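Progress report to the Holst fund, second period
Gripper comparison for household fabric handling
Prepared by Frida Hafþórsson

We are past the halfway point of the work plan. The first period went on setting up and on agreeing how to score a grasp. This one has been almost all hands-on work with the two hand-held grippers, which we call Brernier and Ener after the workshops that built them. Both are worked by a person, so we can compare fingers and camera placement before putting either one on an arm.

Recordings

We have 1141 recordings in total, of which 900 passed checking and are in the shared store. The rest were rejected, mostly for lost tracking when the operator turned too quickly, and a smaller share because the cloth left the camera view before the fold was finished. Kári Fogh did the checking and has written down the rules he used, so that a second person can repeat it. Rejected recordings are kept in a separate folder in case the tracking software improves.

The work has been done in ordinary bedrooms and not at the bench, as agreed at the last review. Beds are harder than tables. The surface gives under the fingers, and a gripper pressed down too far picks up the bedspread along with the item on top. Ívar Bundgaard suggested starting each grasp with the tips slightly apart and closing while lifting, and we have used that method throughout.

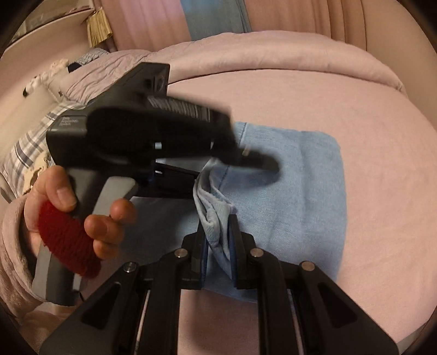 Denim on a bedspread, with a fold held between the padded fingers.

Denim has been the most useful of the test fabrics. It is stiff enough to hold a ridge once pinched, and the seams give the tracking something to follow. Thin cotton is still a problem for both grippers. Ener does better on it, though its narrower fingers let go sooner when the cloth is dragged sideways. Brernier holds well in a drag but needs a thicker fold to start with. We do not want to name a preferred design until the towel tests are done.

Finger pads

We tried 13 pad materials and kept 2. The softer of the pair grips best but picks up lint, and has to be wiped between sessions. Corrado Martinelli is looking at a ribbed version of the harder one. The first samples came out too thick and stopped the fingers closing fully, so they have gone back to be recut.

Camera and controller

The wide-angle camera stays. The narrower lens gave a cleaner picture of the fingertips but lost sight of the far edge of the cloth, and that made the folding recordings much less useful. Motion blur in fast movements is not solved. A shorter exposure helps near a window and makes things worse in the evening. Bjartur Thygesen has asked operators to slow down at the moment of contact, which has cut the number of rejected recordings.

The Gritura controller arrived late and has only been run on the bench — it has not yet driven an arm with cloth in the fingers.

Spending and delays

Spending is within budget. We are behind on the arm trials because of the controller, and would like to move that milestone to November. No extra money is needed for this.

Next period

Towel and pillowcase tests with both grippers. Ribbed pads, if the new samples fit. First arm trials with the controller, denim only to begin with. Kári will also hand over part of the checking to Ívar, and we will report how often the two of them agree.

Last updated: November
Shares: 2 | Comments: 0

Related items
Progress report, first period
How we score a grasp: notes for operators
Pad materials tried so far
Gritura controller: bench test log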